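Speaker notes — looking after the two-arm bench cell
Ollthorpe workshop day, Sat 8 September
Speaker: Mircea Munteanu

Slide 1. Title
Say what the talk covers: setup, weekly care and two repairs on one cell. No learning results. Anyone here for policies wants the Jultik session after lunch.

Slide 2. The cell
Two arms, one white and one black, bases on a common rail, wooden table. Internal name is Toma. Controller software is Boluline, stock install, two local patches. In service since June. 189 hours on the white arm, 173 on the black. Hours come from the controller log and include idle time with torque on.

Slide 3. Mounting
The rail is clamped first, then the arms go on. Tighten the base bolts in two passes, the second with the arm folded. Check the bolts again after 5 hours of motion. Ours had moved at the first check and have held since. Do not shim under the rail on a wooden top — the wood takes a set and the shim works out.

Slide 4. Zeroing
Power off, fold to the stop, power on, write offsets. Repeat three times per arm and keep the middle value. If the readings spread by more than a few ticks, look at the joint before you look at the software. Re-zero after any gripper change.

Slide 5. External cables
The white arm carries its cable outside the shell. Leave a service loop at the mid joint, big enough for full bend and no bigger. Too short and the connector at the wrist pulls. Too long and the loop catches on the shell on the way back. Set the loop with the joint fully bent, tie it, then run the joint through its range by hand with torque off. Mention the first repair at this point: intermittent dropout on the wrist motor, two days lost on firmware, cause was a half-seated connector.

Slide 6. Gripper check
Flat card for the grip test, because a thin part shows finger misalignment early. Close, lift, hold just clear of the table, watch for creep. Second repair was a worn finger bracket on the black arm, found this way. Replace brackets in pairs. Log the cycle count and inspect at every 1000.

Slide 7. At the bench

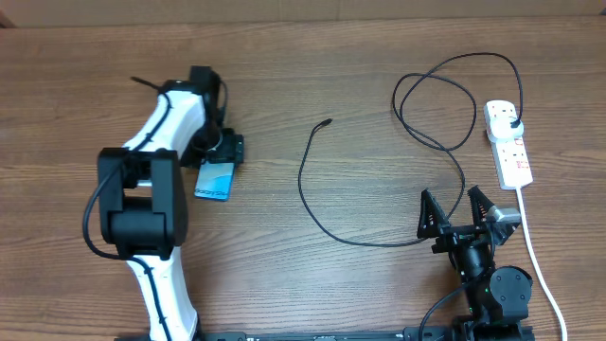

Grigore Cârstea disagrees about the service loop and has asked me to say so: he would clamp the cable on both sides of the joint and accept less bend, on the grounds that a free loop puts all the wear at one tie point. Fair objection. We have not run his version long enough to compare.
Point out the outside run along the white arm and the card in its gripper. The black gripper is open.

Slide 8. Weekly list
Base bolts. Cable ties. Connectors, by hand, power off. Finger faces wiped. Offsets compared with the last written set. Power strip and plugs checked for looseness. Log signed.

Spare time: show the offset table. If short, skip slide 4 and take questions on cables.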